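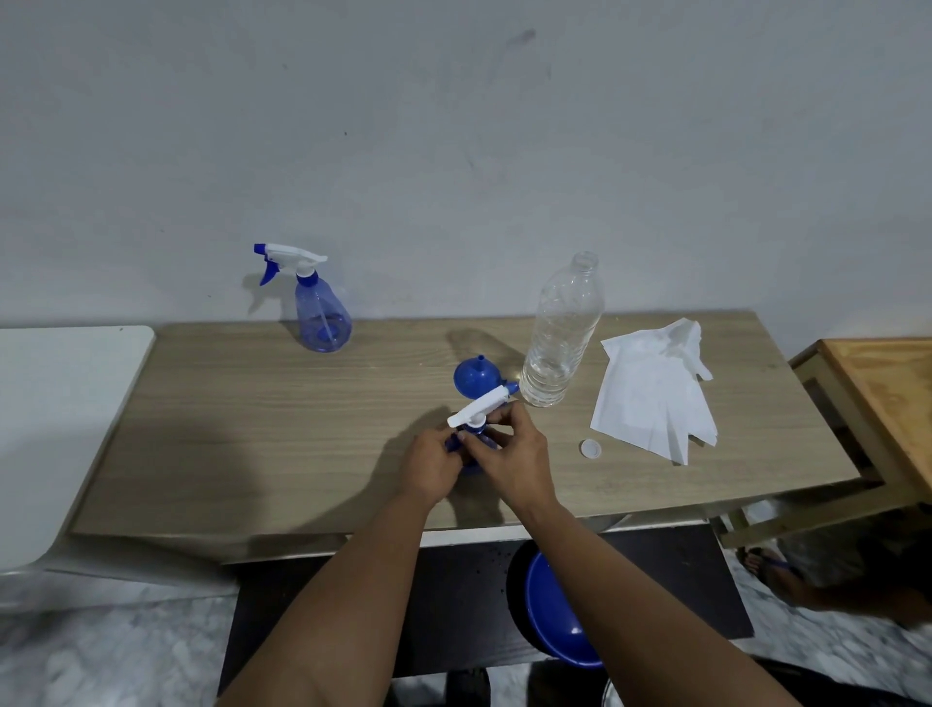
On Keeping a Small Household Supply Cupboard

May 12, 2021

Readers of this journal will recall that the previous entry dealt with the sorting of paper records. The present entry concerns the supply cupboard, a subject on which several letters have been received, most of them from people who have recently moved into smaller homes. The author moved to the Gulley district under similar conditions and has kept one narrow cupboard for household supplies from that time to the present.

The cupboard in question stands in the hallway between the kitchen and the bathroom. It is 30 inches wide and has four shelves. The former tenants used it for coats. Two of the shelves were added after the move, and the lower of these was set slightly too high, so that tall containers must be stored on the floor of the cupboard or laid on their sides. This has not been corrected.

Contents

It is recommended that a household begin by deciding what the cupboard is for. In this home it holds cleaning products, light bulbs, batteries, spare cloths, string, tape, candles, and a sewing box. It does not hold tools. Tools were kept there for the first year, and the result was that screws were found in the cloths.

Medicines should be stored elsewhere, and locked away if children live in or visit the home. The same applies to any cleaning product with a warning on its label. In the author's cupboard these stand on the top shelf behind a hooked door.

Buying in quantity

The question most often raised in letters is whether it is sensible to buy supplies in large amounts. The author's position has changed on this matter. A case of 200 dishwasher tablets was purchased from the Wastska warehouse store at a considerable saving, and it was used in full. A similar purchase of paper napkins was less successful. The package contained 2,000 napkins, and a good part of it remains on top of the refrigerator to this day, where it has taken on a faint smell of cooking.

As a general guide, items used every day may be bought in quantity if there is a dry place to put them. Items used for guests should be bought for the occasion. Batteries lose strength in storage and are best purchased a few at a time. Concentrated cleaning liquid is economical and takes up little space, but it must be diluted according to the instructions on the container, and the bottle into which it is poured must be clearly labeled. Different products should never be mixed, and a bottle that has held one product should not be refilled with another.

Labels

The author has tried three methods of labeling. Printed labels from a handheld machine were attractive but came away from the shelf edges during the summer. Masking tape and a felt pen proved adequate. Paper tags tied on with string are now used for baskets and have been satisfactory, although they must be rewritten from time to time.

A written list is also kept on the inside of the door. It gives the name of each item and the shelf on which it belongs, and it is used by all members of the household with the exception of one, who prefers to ask.

The matter of the Hiltent shelf liner

An earlier entry spoke well of the Hiltent shelf liner, and a correction is owed. The liner was easy to cut and lay flat for several months. In July of last year, it began to curl at the front corners, and by the end of that month it had to be removed. The adhesive left marks on the second shelf which have not fully come off. The shelves are now bare and are wiped down with a damp cloth when the season changes. Readers who purchased the liner on the strength of the earlier entry have the author's apologies.

Cost

A record of spending on household supplies was kept for the full calendar year. The total came to $506, including the napkins and the liner. This was more than had been expected. The largest single expense was light bulbs, owing to a decision to replace every bulb in the home at once so that the color of the light would match from room to room. It does now match, apart from the lamp on the landing, which takes an unusual fitting.

For the present year a smaller sum has been set aside. No large purchases are planned, and the string will certainly last.

Correspondence

Letters on the subject of linen storage have been read with interest and will be answered in the next entry. A reader asked where the hooked door fastening was obtained. It was bought at the hardware counter on Mill Street in Gulley, where similar ones in brass and in plain steel are kept in a drawer behind the register and must be requested.

Posted by Lytvynenko
Filed under: Household, Storage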